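How I Put Together Flat-Pack Cabinets Without Losing a Weekend
Posted February 27, 2022

I put together my first flat-pack cabinet in December, on a bare patch of floor, with the wrong screwdriver and way too much confidence. It took me all day and the doors never lined up. I've built a bunch more since then (mostly for the office we're setting up), and I've gotten a lot faster, so I figured I'd write down how I do it now.

First, open every box before you build anything. I know, you want to get going! But I once got almost to the end of a Kirkeo cabinet before I found out the back panel was in a box marked for the other unit. Lay the big panels flat on the carpet, finished side up, and keep the cardboard. Flattened boxes make a great work mat, and you'll be kneeling on them plenty.

Next, sort the hardware. I pour the screws into one bowl and the cam locks and dowels into another, and I put both up on a table where I can't kick them. 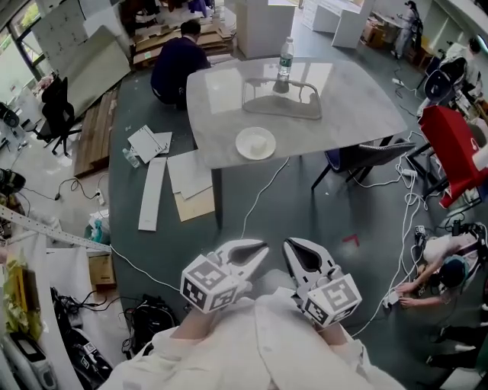
Now build the base and the two sides, and leave every screw a half turn loose. This was the tip I got from Hubert Tanner, who fitted kitchens for 20 years, and it made the biggest difference for me. With everything a little loose you can still nudge the panels until the corners meet. Once the top is on, slide in the back, measure corner to corner both ways, and tighten up when the two numbers match.

The back panel is what keeps the whole thing square — don't skip it, even if the cabinet is going against a wall. Mine slides in a groove, but the Plimis ones nail on, so check your sheet.

If you're using a drill, set the clutch low. I stripped a hole in a side panel on my second try and had to fill it with a glued dowel, wait overnight and start again. These days I drive the screws most of the way and finish by hand.

Stand the cabinet up with a helper, one at each end, and lift it — dragging is how you snap the feet off. Level it before you hang the doors. I use folded cardboard under the low corner until I've got proper shims.

Doors and shelves go on last. Next up for me is the tall Kowalchuk unit, so wish me luck with the hinges!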